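Stodham Wallpaper Paste, Ready Mixed

Item 400-16. For paper and nonwoven wallpapers on sealed plaster, drywall or lining paper. Not for vinyl or foil.

Apply with a short-pile roller. Leave pasted paper folded for the time printed on the roll label.
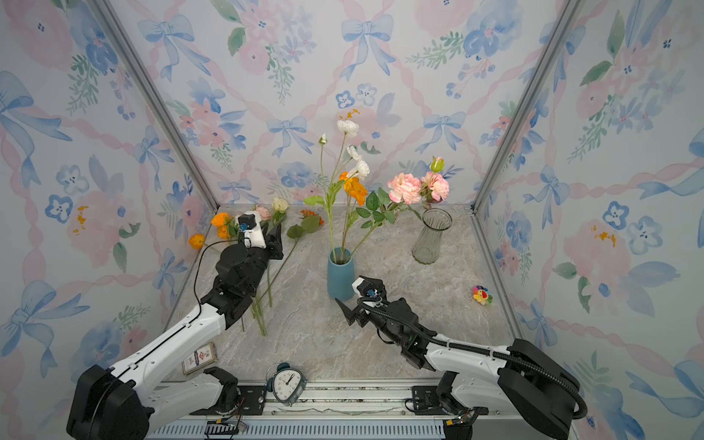
Wipe paste off the printed side with a damp sponge before it dries – dried paste leaves a shine on matte inks.

Tub sizes: 16 oz, 200 oz
Color: white, dries clear
Storage: above freezing, lid closed

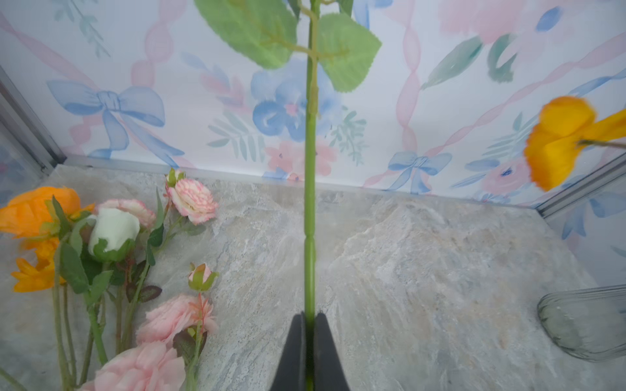

Bare plaster needs one coat of Arness sizing first. Data sheet revised August 10, 2018.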